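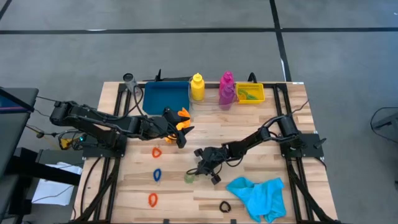
From: Abelardo Cáceres
To: vomar-dev
Date: Sunday, July 26, 2020
Subject: Re: [vomar-dev] chunked actions by default in Vomar?

Yabsira Ayele wrote:
> I'd like to make chunk length 100 the default for the two-arm tabletop
> setup. The motion is smoother and the planner gets called far less
> often. Berhe has it merged in their branch already and they seem happy.
> The Sotumura logs look good too. Any objections before I tag?

Yes, a few. Smoother is what you get when you stop looking. With 100 steps committed at a time, the arms run on whatever perception believed at the start of the chunk. If a cloth slides or a ring rolls, we find out at the next call. I have read the Sotumura logs – 3,000 lines of joint error and not one column saying whether the thing ended up in the basket. Low tracking error tells me the servos follow orders. I never doubted the servos.

I'm also not convinced by the call count. Our planner call isn't what costs us time. The collision check between the two arms is, and that runs every step whatever the chunk length.

Then there is the question of clutter. A table with a cleared middle and everything lined up along the back edge is kind to any planner. Both grippers can go where they like over bare wood, as they do here:

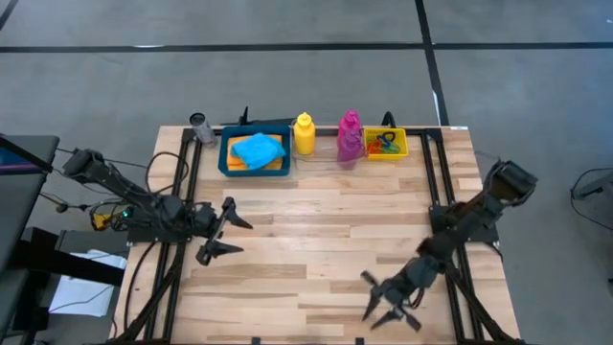
What I'd want before a tag

1. Chunk lengths 8 and 100 on the same start states, 300 runs each, failures kept in.
2. At least half of those with small objects in the shared area between the arms.
3. A success column filled in by a person. The Rirholm detector calls a closed gripper a grasp, so I don't trust it for this.
4. The abort path tested in the middle of a chunk. I can't find a test for it in the tree.

Until then please leave it behind the flag. If the numbers hold up I'll drop the objection, but "Berhe seem happy" is not a number.

Abelardo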